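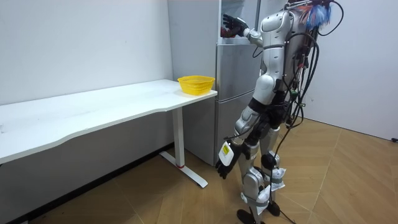

# Putting the waist back in: talk notes

*(slot is 22 minutes, aim to stop early, leave the rest for questions)*

**Opening**

Hi everyone, thanks for sticking around after lunch. I'm going to talk about one fairly small idea and what it did for our fridge task. If you only remember one thing, make it this: we were teaching the arms and the body as if they were two different problems, and it was hurting us.

Quick show of hands – who here has trained a policy that was great at the table and fell apart as soon as it had to reach up? (Wait for hands. There are always a few.)

**The task**

Take the fruit off the fridge shelf, put it in the yellow basket on the desk. That's it! People laugh when I say this took us since November. But the shelf is up high, the basket is lower and off to the side, and the robot has to turn between the two without clipping the door or the desk.

We call the method Millero. The old baseline is Ulau, which some of you will know from our poster.

**What Ulau did**

Ulau predicts arm joints and lets a separate balance controller look after everything from the waist down. Nice and tidy on a slide. The trouble is the arm policy has no clue the torso is about to lean, so it plans a reach, the body shifts under it, and the hand ends up a bit off. On a flat table you get away with it. Inside a fridge there's a shelf lip in the way and you really don't.

**What Millero does**

One policy, one output, waist included. We also change what it's asked to predict: where the hand should be relative to the fruit, for the next 30 steps, and the joints get solved after that. (Go slow here, last time I lost half the room.)

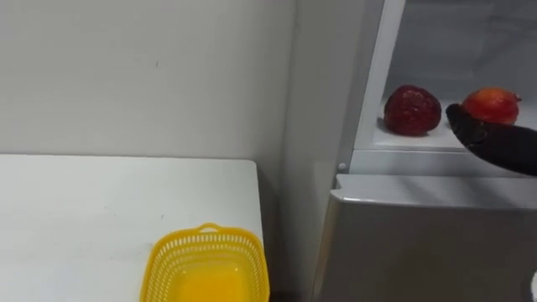

*Going in under the peach, strawberry still on the shelf*

I like this view because it's close to what the policy has to work with. Look at how much of the shelf lip is involved. Coming in low under the peach means the hand has to clear that edge first, and a small error in lean shows up right there.

**Numbers**

We ran 50 trials per method, same fruit, positions shuffled. Ulau finished 22. Millero finished 41. I'd love to tell you why the other nine failed in one sentence but they're a mixed bag – 4 were drops on the turn toward the basket, the rest were bad grasps on the strawberry.

Skip the ablation table if I'm past the halfway mark. Short version: take the waist out again and most of the gain goes away. Take out the relative targets and you lose some, less than I'd have bet.

**Stuff I'm not happy with**

- One fridge, one room. Rebelo is our second test room and we've barely started there.
- Strawberries. They're small and they roll.
- Demos are still slow to collect. Pronirley, our teleop tool, needs a better way to record waist motion, and I'd love to talk to anyone who's done this.

**Close**

Put the results slide back up and leave it there. Thank the lab. Mention the code is coming once the readme is fit for other people to read. Questions!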